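Kemthorpe 30 Ski Touring Pack

Made by Jilureck. Sold and repaired by Dixit Snow Goods.

Volume: 30 litres
Weight: 800 grams with hip belt and without the helmet net
Back lengths: Regular, Long
Colours: Slate, Mustard
In stock: Slate in both lengths, Mustard in Regular only

The Kemthorpe 30 is a pack for day tours on skis or splitboard. It carries shovel, probe, skins, a warm jacket, food, a thermos and a small first aid kit, and it has still place for the extra gloves which everybody wishes to have in the afternoon. It is also used by many customers inside the resort, on days when they leave the lift for a short walk to the ridge. For a hut trip with sleeping bag it is too small, and we will say so if you ask us in the shop.

Please note that this is not an airbag pack and it can't be changed into one. If you are looking for airbag, write to us and we will tell you what we have at the moment.

What is different from the earlier model

Customers who own the old Kemthorpe will find most things in the same place. The changes are the following. The safety gear pocket now opens with a full zipper along both sides, where before it was a flap with a buckle. The zipper pulls are larger and you can grip them in mittens. The diagonal ski loop at the bottom is made from a thicker rubberised webbing, after we received several old packs in our repair room with the loop cut by ski edges. The sternum strap slides on a rail and does not fall off any more when you wash the pack. The small pocket on the shoulder strap is gone. Some of you liked it, we know. Jilureck sells it now as a separate piece, and it fits on either strap.

Main compartment

You get into the main compartment from the back panel. Lay the pack on the snow with the straps up, open the zipper in a half circle, and everything is in front of you. The side which touches your jacket stays free of snow in this way. There is a second, shorter opening from the top for things you want often, such as sunscreen or a sandwich.

Inside there is a sleeve for a water bladder, and the hose goes out at the right shoulder through an insulated channel. My own opinion is that in real cold the hose freezes anyway, insulated or not, and I carry a bottle. The sleeve is useful also for wet skins if you fold them glue to glue.

Safety gear pocket

The front pocket is only for shovel, probe and snow saw. It has two narrow sleeves for the shaft and the probe, and the blade lies flat behind them. The pocket has a drain hole at the bottom. Shovel blades up to normal adult size go in without force. If you own a very large blade from a guiding or patrol set, bring it to the shop and try it before you buy.

Do not store skins or food here. The pocket should open fast and contain nothing that falls out in the wind.

Carrying skis or a board

Skis go diagonal or as an A-frame. For diagonal, put the tails through the lower loop and fix the tips with the upper hook, which hides in a small pouch when you don't need it. For A-frame, use the side compression straps, which are long enough for wide powder skis with bindings. Splitboards can be carried in A-frame when they are split, or vertical on the front when they are together. With a board on the front you can't open the safety gear pocket, so we advise the A-frame for avalanche terrain.

One ice axe can be fastened on the left side. The pick goes behind a reinforced patch.

Helmet net

The net is supplied in the box. It hooks to four points and holds the helmet on the outside of the pack during the climb. When it is not in use, roll it and put it in the top pocket. Replacement nets are 19 dollars and we send them by letter post.

How to choose the back length

Ask someone to measure you from the bone at the base of the neck to the top of the hips, with your head a little forward. Then compare with the card that hangs on the pack, or send us your measurement by e-mail. Body height alone is a poor guide. My colleague Devendra Bansal is a tall man and he uses the Regular, and I am shorter than him and I use the Long. If you are between the two, we suggest the Regular for downhill skiing, as it stays closer to the body and moves less in the turns.

Wear the jacket you ski in when you try the pack. Put some weight in it. In the shop we have sandbags for this purpose, and you can walk up and down the stairs as long as you like.
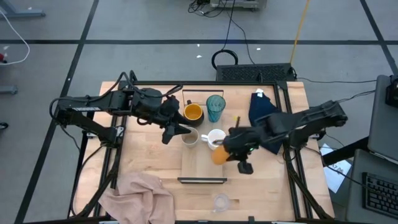 Can the hip belt be removed?

The hip belt comes off on both sides. Open the hook-and-loop behind the lumbar pad, pull the belt out sideways, and push the pad flat again. Without the belt you can carry light loads, but with skis on the pack we recommend to keep it on. To put it back, slide each wing in until you feel the stop, and check that it does not twist.

Fabric and water

The body is a recycled nylon with a coating inside, and the bottom panel is a heavier weave of the same material. The lining is 100 per cent recycled polyester in a light grey colour, so dark objects can be found easily at the bottom. The fabric resists snow very well and rain quite well. The zippers are water resistant but they are not waterproof, and in a long wet December storm near the coast some moisture will come through the seams. Put the down jacket in a dry bag. We do not recommend a rain cover for skiing because the wind takes it.

Jilureck does not use fluorinated treatment on this model. This means water stops to bead earlier than on older packs. It does not mean that the coating is damaged. A wash-in or spray treatment from any outdoor shop will bring it back for some time.

Care

Shake out the pack after each tour and leave all zippers open overnight in a room with normal temperature. Don't place it on a heater or against the wood stove. Wash it by hand in lukewarm water with a mild soap, rinse it twice, and hang it upside down. Washing machines break the frame sheet. The foam back panel needs longer to dry than the rest, sometimes two days.

Ski wax on the fabric can be removed with brown paper and a barely warm iron, from the outside only. Skin glue is more difficult. Let it harden in the freezer and scrape with a fingernail, then accept the small mark which stays.

Every autumn, look at the lower ski loop, the buckles and the stitching where the shoulder straps meet the back. If you see loose threads longer than a fingernail, come to us before the season starts and not in the middle of it.

Spare parts and repair

We keep these parts in stock: sternum strap, hip belt, buckles in both sizes, zipper sliders, upper ski hook, helmet net, shoulder strap pocket. The lower ski loop is sewn and we replace it in our repair room. Normal waiting time is one week. During the holidays it is more.

Repairs are done by Satish Malhotra. He asks that packs arrive clean, dry and empty. A pack with an old banana in it goes to the end of the line.

The manufacturer gives a guarantee on material and stitching for the first owner. Cuts from ski edges, burns and damage from dogs are not covered, but they can usually be repaired for a fair price. Keep your receipt, or give us your e-mail when you buy and we keep it for you.

What it fits together with

The Grutasex folding probe and the short Grutasex shovel fit in the sleeves with room left. The crampon bag from the same maker fits in the main compartment if you put it in vertically, points up. Most helmets fit the net, though full race helmets with hard ears are tight.

Shipping and returns

Orders are packed in our own store and go out by courier or post. We send within Canada only. If the length is wrong, you can exchange it free of charge when the tags are on and the pack has not been outside. Please tie the loose straps together before you send it back. For remote addresses in the north we write to you first with the postage cost.

You can reserve a pack for pick-up. We hold it until closing time on the next open day, and after this it goes back on the wall.

The Mustard colour in Long is expected later in the winter. Write to us if you want to be on the list, and tell us also whether you would take Slate in place of it.

Page updated 9 January 2022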